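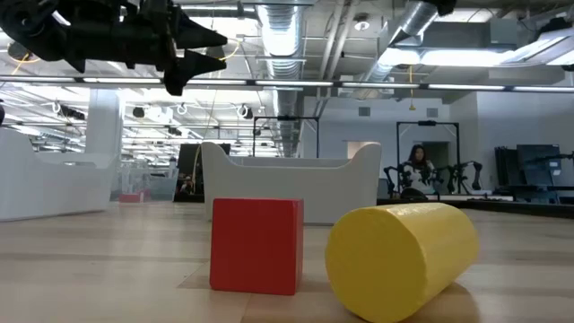 Ticket: Gripper pauses above block set, cell rule check
Project: Tusex
Site: Nurmi demo floor
Status: Resolved, rule text pending
Priority: Medium

Reported
Arm stops with a protective pause during the approach to the red cube. No contact logged. The pause clears on manual reset and comes back on the next approach. First seen in the December block runs, 16 pauses in 210 approaches.

Environment
Controller software: Golteo, site build
Cell rules: Eriden house standard, section on shared floor space
Task: pick cube, leave cylinder in place
Fingers: pointed pair, black

Log
09:10 Reproduced on the third approach. Fault code points to the speed limit monitor. Force monitor is clean.
09:25 Checked block layout. Cube and yellow cylinder have bare floor between them. Cylinder is on its side. Layout is allowed under the task sheet.
09:40 Checked cable routing at the wrist against the drawing. No change made.
10:05 Compared limits. House standard allows 250 mm/s when a person may be on the floor. Task file requests 1000 mm/s until the last 15 mm.
10:20 Pauses match the times the floor was set to shared mode. None in closed mode.

Cause
Task file was written for closed mode and run in shared mode. The monitor worked as specified.

Fix
Approach speed now read from the cell mode. Fixed value removed from the task file. Reran 15 approaches in shared mode, no pauses.

Practice notes
1. Do not raise the monitor limit to clear a pause.
2. Set the cell mode before loading a task, and record it in the run sheet.
3. Treat a person standing near any arm as shared mode, including arms not in the task.
4. A second pause with the same code needs a ticket before the next reset.

Open
Rule text for item 4 is with the Eriden owner for review. Other Tusex task files still to be searched for fixed speeds.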